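Who needs another reissue?
Speaker notes, afternoon session, upstairs room at Kinville

Start without slides. Say hello, say thanks to Audrey-Anne Cormier for the invitation, and own up early: I buy reissues. I have too many of them. I also ran the mail order side of a small label for years and wrote a fair bit of the copy I'm about to complain about.

1. The sticker

Read out the hype sticker from the Prultoson pressing, slowly, no comment. "Long lost. Impossibly rare. Remastered from the original tapes." Let people sit with it.

Then take the claims in turn.

Long lost. Lost to whom? The band knew where it was. The drummer had a box of them in his garage. What we usually mean is that no one in our end of the market had been paying attention. Records sold at weddings and church halls for years get called lost the minute a collector from another country finds a copy.

Impossibly rare. Rare is often just a word for "pressed in small numbers and not much wanted at the time". There's no shame in that, but it isn't a measure of how good side two is. Side two of this one is dull. I've played it to friends who wanted to like it and they all went to put the kettle on.

Original tapes. Save this for section 3. It needs its own five minutes.

2. How a price becomes a story

An old copy of the Friesen Trio album sold online for 1290 dollars. One copy, one buyer. Within a season that figure was in every write-up, and by December it was in the press release for the reissue as though it were the going rate.

Ask the room: who here has paid that for a record? (Someone always has. Be kind.)

Point to make: one auction tells you that two people wanted the same thing on the same night. It says very little about demand. I've watched a label set its pressing number off a single sale and then spend two years shifting the leftovers at the merch table.

Mention sampling here. A four-second loop on a well-loved hip hop track can carry a reissue a long way, and good on the players if they see some money from it. But check that they do. Ask who owns the publishing. When I've asked from the audience at this sort of event, the answer has been "it's complicated", and I've learned to hear that as a no until I'm shown otherwise.

Play the loop, then the full track it came from. Don't talk over it. The full track goes for nearly seven minutes if I let it, so fade after the second solo.

3. What was it cut from?

Slow down for this one.

"From the original tapes" can be true in a way that helps no one. The tape might have been in poor shape. It might have been copied to a digital file years ago and that file is what the cutting engineer got. Neither of those has to be a disaster. I've heard very good records cut from files and very bad ones cut from tape. My gripe is with the vagueness.

Questions I'd like printed on the back of every sleeve:
Which tape, and who has it?
Who did the transfer, and when?
Was anything fixed, and how much?
If it was taken from a clean vinyl copy, say so.

That last one bothers people more than it should. When the Giltberg sessions came out, the notes admitted in plain type that one track was taken from a disc. You can hear a little crackle in the quiet bit. I trust that label more for having said it.

Compare the two transfers. Thirty seconds each, same level — get the desk to match them properly this time, because louder always wins and I'd rather not be made to look silly by my own example. 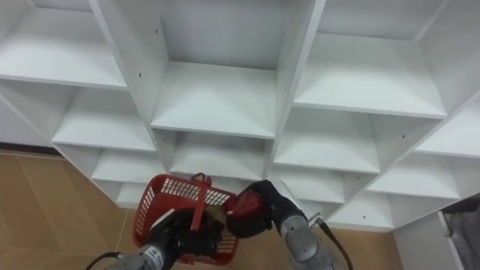

4. The shop floor

Tumaini Swai has let me quote him on this, and his shop has been going long enough that I take his word over any trade report. His line is that reissues pay the rent for three weeks and then sit there. The first hundred buyers come in on the day. After that it's a slow trickle, and the distributor is already on the phone with the next lost classic.

Colour vinyl: skip if running late. If not, ask why the same album needs three colours and a shop exclusive. My view is that it gets one fan to buy the same music more than once, and I haven't heard a better account. Happy to be corrected from the floor.

Also the delays. A preorder takes your money 90 days out, sometimes longer, and that money is paying for somebody's last project. I don't think buyers are told this clearly enough.

5. The ones that got it right

Don't leave this out even if the clock is against me, or I'll come off as a crank.

A decent reissue has liner notes by a person who spoke to the players. It has photos with names under them. The bass player is credited, spelled correctly, and gets a copy in the post. The price is fair enough that a nineteen-year-old can take a punt on it.

Play the Friesen ballad here. For all my grumbling about the auction price, it's a lovely record and I'm glad it's back in print. The piano is a touch out of tune and they left it alone.

6. Questions

Likely ones, with short replies.

"Would you rather it stayed out of print?" No. I'd rather the sticker told the truth.

"Isn't streaming enough?" For hearing it, often yes. Streaming won't tell you who played the flute.

"Can you name the label with the leftovers?" No, and please don't guess out loud, they may be in the room.

Bring the box of 45s back down to the desk. Parking runs out at 6.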